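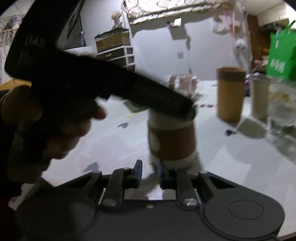
Progress report to Covent, small grant for the tea room, 18th April

Work done in this period

The Jolano sorting table is now in regular use at the Iltesov house. We collected 438 cups since September, and almost 60 of them could be used again for seedlings. Paper cups with a cardboard sleeve stay the most common kind. The sleeve goes to the paper box and the cup is kept separately. Plastic film and tissue are still a difficulty, as people leave them inside the cups.

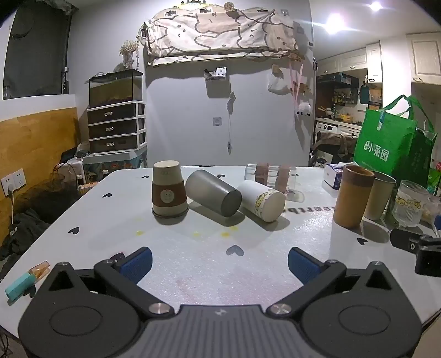

Paper cups and a metallic cup on the heart-print table.

Next steps

We ask for your agreement to buy 3 more boxes with lids from Uniyal. The cost is inside the approved budget. We also wish to move the next sorting day by 11 days, so the new members can attend.

Prepared by Mohit Chaudhary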